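August
Chin-lung Hsieh, Sokulura Laboratory, Skendport

4. Demonstration at the Open Day

4.1 Setting and visitors

The bookshelf task was shown to the public during the August open day at the Skendport site. Visitors came through the room in groups of up to 12, and each group stayed for one 10-minute slot. The two arms are mounted on a shared aluminum rail, facing a small children's bookshelf with a pink top board. Books are set out on the floor between the arms and the shelf. We used ordinary used books with their barcode stickers left on, as in the training sessions. The policy was the one described in Section 3, trained on 3,770 episodes, and no settings were changed for the day.

A staff member started each run from a laptop and then stepped back. Visitors were told beforehand which book would be moved, but were given no other explanation until the run had ended. Figure 4 gives two views of the work.

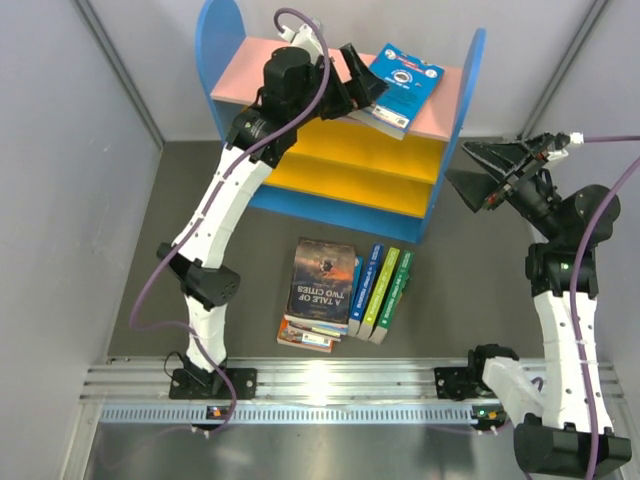
Figure 4. (a) Left gripper at a blue paperback on the top shelf; right gripper open and empty. (b) A light blue book tilted upright between the two grippers, against the front of the shelf.

Large, thin children's books were the hardest items in our earlier trials. Their covers bend when held from one side, and a single gripper tends to let them turn. For these books the policy brings in both arms - one on each side - before any lift is tried. Visitors asked about this step more than any other, and several wanted to know whether the arms "talk" to each other. They do not exchange messages. A single network receives both wrist camera streams and sends commands to both arms.

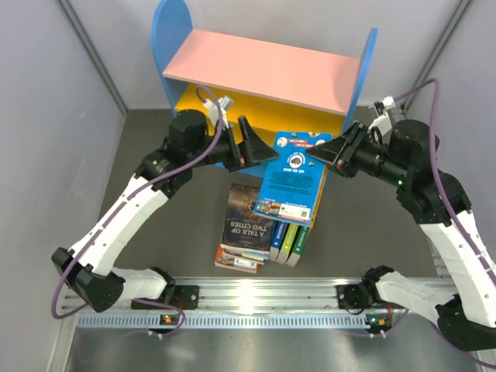
4.2 Changes made after the visit

Notes from the day led to 2 changes. The pause before each grasp was shortened, as visitors often took it for a fault. We also moved the stop button closer to the operator's chair, following a suggestion from the Wikström group.

Filed under: Manipulation, Public Demonstrations

Related items
Siven gripper pads: wear after long use
Wikström group: notes on two-arm handovers
Open day program, Skendport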